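Speaker notes: house rules for arm trials, Semgate internal talk

Start with thanks to Elisa Ruggiero for the slot. Ask people to hold long questions until the end.

Slide 1. Why we wrote the rules down. Last December, In-ho and Pankaj ran the same gear task and got very different scores. They had reset the parts in different ways and counted partial placements differently. Neither was wrong, as we had no rule.

Slide 2. Before a run. Fix the pass mark first and write it in the log. A gear counts as placed when it is down on its peg and the gripper has let go. Near misses are fails. Start positions come from the shared list, which has 31 layouts. Don't add your own halfway through.

Slide 3. Simulation first. 600 simulated runs before anyone books time on the real arm at Hidby. Report all of them, including the crashes. If you change the friction or the lighting, the count goes back to zero. Mention that Rosario lost a week to this.

Slide 4. The gear task. Pause, let people look.

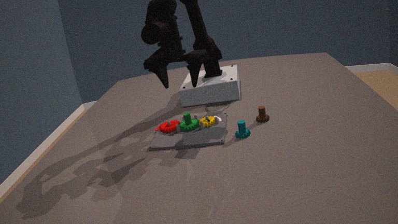
Does a good score in simulation mean we can skip the slow-speed check on the real arm?

The slow-speed check stays, whatever the score. Simulation tells us about the plan and very little about cables, worn fingers or a person leaning in.

Slide 5. Keeping records. Save the software version, the layout number and the seed with every run. We have over 3,000 old runs without a seed and can't repeat any of them. Sofia Tavares has the new log sheet, send corrections to her.

Leave ten minutes for questions. Sandoval people need to be out by four.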